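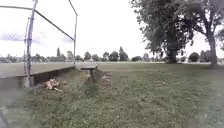

Chapter 6
Amenity Claims in Property Listings

Most listings say more about what is near a property than about the property. The habit is old, and readers should distrust it. A chain-link fence, a low concrete wall and some grass can go into a brochure as "sports facilities nearby," and every word might hold up if a buyer complained. Whether anyone may use the ground, on what terms and at what hours is left for the buyer to find out after signing.

The Hatatow listing, used throughout this chapter, claimed a park, a pool and a market within 100 yards. Rosario Zuccaro measured the walk for his clients and got nearly 600. The seller's agent, Skarley, had drawn a straight line from the back corner of the lot, across a drainage ditch with no bridge. Asked about it, the firm said that straight lines were standard practice. They may well be. The buyers still had to go by the road.

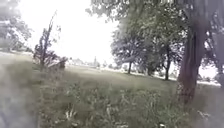 Should a buyer pay extra for open land next door? Only if the deed or the zoning rules keep it open, and the buyer has read them.

Agents often speak of a view as if it came with the house. It seldom does. Asif Jadoon's review of 90 sales files at Afridi found plenty of talk about green outlooks and very little paper behind it. We would not build a theory on one firm's files, but the gap is worth keeping in mind when you reach the exercises.

The same goes for words like "planned" and "proposed." A proposed bus stop has no buses. Ask who proposed it, when, and whether money was set aside.
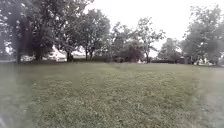

6.1 Measuring Distance on Foot

Start at the front door and use the route a resident would take in February, with bags. Write down gates, locked or open, and any road without a crossing.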